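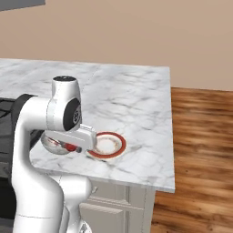 Langat Workshop, Bench Notebook
Entry for Monday, September 7, 2026
Recorded by: Stella Were
Subject: Glaze trials on the Dristow body, second series

Purpose of the series

The first series, fired in August, left open the question of whether the fine pitting in the satin white glaze comes from the clay body or from the glaze. The second series keeps the glaze recipe fixed and changes the bisque schedule. The clay is the same Dristow stoneware, from the same delivery, stored under plastic in the back room.

Preparation

Tiles were cut from a rolled slab, dried between boards, and marked on the reverse with iron oxide. There are 12 tiles in the series. Half received the standard bisque, and the other half received the slow bisque proposed by Mwangi Owino, in which the kiln is held for 60 minutes at red heat before the climb to the top temperature is resumed. The vent was left open through the hold and closed afterward.

Glaze was mixed from the dry batch prepared last month. It had settled hard in the bucket and required sieving twice through the fine mesh. A small amount of coarse material remained on the sieve after the first pass. It was kept in a labeled jar and should not be returned to the bucket until it has been looked at. The glaze was applied by dipping, with a count of three for each tile, and the feet were wiped with a damp sponge.

One tile from the standard group (S4) was dropped at the glazing table and lost a corner. It was fired with the others, but its edge should be disregarded.

Firing

The glaze firing was carried out in the small electric kiln on the shop's usual mid-range program. The tiles were set on the middle shelf, with the two groups alternated so that neither had the advantage of position. Witness cones were placed at the front and at the rear. The front cone came down as expected. The rear cone was slightly behind it, as it was in the first series. The rear element should be tested before the next firing. This has been entered on the maintenance sheet.

The kiln was left to cool with the lid closed for 11 hours and was unpacked this morning.

Results

Standard bisque group: pitting is present on every tile, heaviest toward the lower edge, where the glaze is thickest. S2 also shows a small crawl at one corner. A fingerprint is visible under the glaze there, and the crawl is attributed to handling.

Slow bisque group: pitting is much reduced. Four of the 6 tiles are almost clean when held to the window. The other two (L3 and L5) have scattered pits near the lower edge, although fewer than any tile in the standard group. The surface has the soft finish that was wanted and does not drag under a spoon.

The color differs slightly between the groups. The slow bisque tiles are a little warmer. The difference is small, but a customer placing two plates side by side would probably notice it, and the groups should not be mixed in one order.

Discussion

The results support the view that gas from the clay body is the main cause of the pitting. They do not rule out a contribution from glaze thickness, as both groups are worse at the lower edge. A shorter dip should be tried before any change is made to the recipe.

Mr. Owino has asked that the increased kiln time be noted. The hold adds an hour to each bisque, which is acceptable for the Likgate tableware order but would be a burden during the weeks when both kilns are in daily use. He suggests that a shorter hold be tested alongside the full one. I agree.

The Dondedix transparent glaze was not included in this series. The request to include it arrived after the tiles had been dipped.

Actions

Prepare a third series with two dip times and two lengths of hold. (S.W.)
Test the rear element and record the reading on the maintenance sheet. (M.O.)
Examine the sieve residue. If it is undissolved frit, check how the dry batch was milled.
Relabel the shelf where the first series is stored. The August tiles and the new ones are easily confused from the front.
Hold the Likgate plates at the leather-hard stage or drier. None are to be bisqued on the standard schedule until the third series has been read.

Additional note, afternoon

L5 was broken to examine the section. The body is even in color through its thickness, with no gray core. A broken piece of S1 shows a faint darker band at the center. Both pieces are in the tray beside the scales, wrapped and marked.

Langat Workshop | Bench notebooks are kept for internal reference | Contact the studio office | Back to top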